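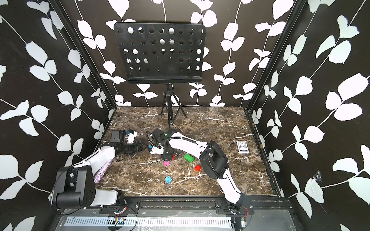 Sarkden rehearsal hall, winter walk-round, 2025-01-08. Done before the evening group came in, so bits of it are quick. Front door to back store, then upstairs. Main worry again is trip hazards between the rows, and for that the stands matter more than the chairs. The black sort with the holes punched in the desk and the three thin legs is what I mean, legs splay out at the bottom and people catch a toe on them going for a page turn or the loo. Leg spread needs checking on every one, not just the wobbly ones. OK / FIX / LOOK AGAIN as usual.

## Way in and way out

- [x] Front doors open fully, both leaves. OK
- [x] Mat flat. OK, corner taped last time and tape's holding
- [ ] Rear exit. FIX. Opens but drags on the frame, needs a shoulder. Door has swollen. Not acceptable for a fire door, asked Valter Hägglund to plane it
- [x] Exit signs lit. OK
- [ ] Outside step, rear. LOOK AGAIN. Moss. Brushed it, want to see it after a frost
- [x] Capacity notice up and readable. 197, same as on the booking form

## Floor and seating

- [x] Main floor, loose blocks. OK
- [ ] Edge strip by the piano. FIX. Screw missing, strip lifts when you tread on it
- [x] Chairs, feet and backs. OK apart from the ones with split seats, pulled those and put them behind the stage with a note on
- [ ] Aisle width with percussion set out. FIX. Far too tight down the left. Timps need to go back against the wall and stay there
- [x] Stage treads from Pagano. OK, latches all click

## Stands

- [x] Desk tilt holds with a full folder on. OK mostly
- [ ] Height clamps. FIX. Threads going on the older ones. If it slides down when you lean on it, out it goes, no "it's fine if you're gentle"
- [x] Rubber feet. Replaced where missing, bag of spares in the top drawer
- [ ] Storage. LOOK AGAIN. Still being stacked across the fire extinguisher. Moved them, put a sign up, they'll be back by March I expect

## Tea break corner

- [x] Kettle lead and plug. OK
- [x] Urn, lid catch and tap. OK
- [ ] Worktop. LOOK AGAIN. Spills left to dry, sugar everywhere. Wipe down is on the closing list, please do it
- [ ] Things left out. Cups, newspapers, games. Anything next to the urn can get knocked in or wet

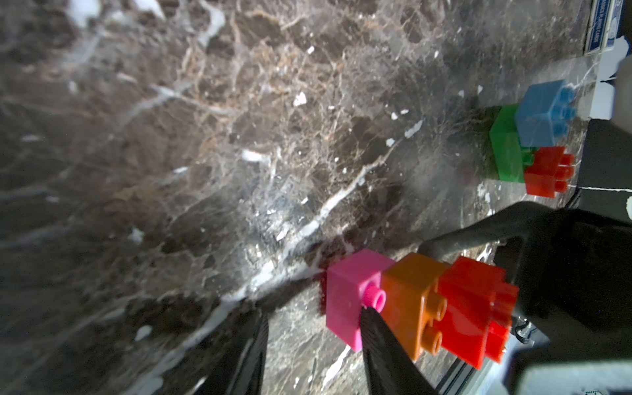

Playing cards on a marble top.

- [x] First aid box. OK, plasters topped up, eye wash in date
- [ ] Accident book. FIX. Pen gone agian. Tie one on

## Electrics

- [x] Extension reels. OK. Fully unwound when in use, label says up to 3000 W and only then
- [ ] Socket behind the piano. FIX. Faceplate cracked, switched off at the board and taped over. Do not untape it
- [x] Stand lights, batteries and clips. OK
- [ ] Heater, tag 3386. FIX. Test label has peeled off and I can't find the paper copy. Out of use until one or the other turns up. Erlinda Tolentino thinks it's in the blue folder, I've been through the blue folder

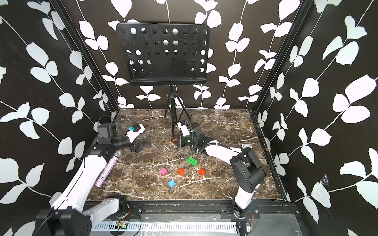
Other heaters passed and are staying where they are, a clear metre in front, coats nowhere near. Someone had a scarf over the one by the window. I know it's cold. Warm the room up earlier, heating can go on an hour before and the code is in the diary.

## Alarm and lights

- [x] Clasex panel, no faults showing. OK
- [x] Call point by the kitchen tested with the key. Bells heard upstairs and in the store
- [ ] Emergency light over the stairs. FIX. Dim after 3 minutes, should last far longer then that. New battery on order
- [x] Stair rail. OK, solid

## Upstairs store

- [ ] Shelving. LOOK AGAIN. Heavy boxes on top, light ones at the bottom. Swap
- [x] Ladder. OK, feet and locking bar both good
- [ ] Loose instrument cases on the landing. FIX. Landing is an escape route, nothing lives there. Not even for one evening

## Comments

Stands first, rear door second, everything else after. Clamps to be done in one go, I'll bring the box of wing nuts down and we'll work along the rows.

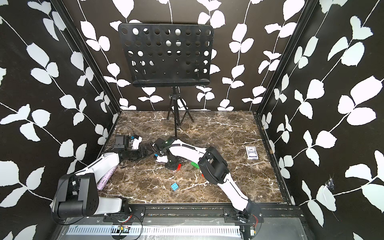

Fidelina Muñoz asks if the ones with worn clamps could be kept for the children's group, as they only need them low. She also says the back row can't get out without lifting a stand over somebody's head, and could we leave a gap at each end.

Reply: no to the worn ones, low or not, fingers get trapped when they drop. Yes to the gap, will chalk it on the floor.

Maya Rizk: rear door still sticking, tried it on my way out. Step was fine.

Reply: Valter has it for this week. Keep the side door unlocked while anyone's in the building until he's done.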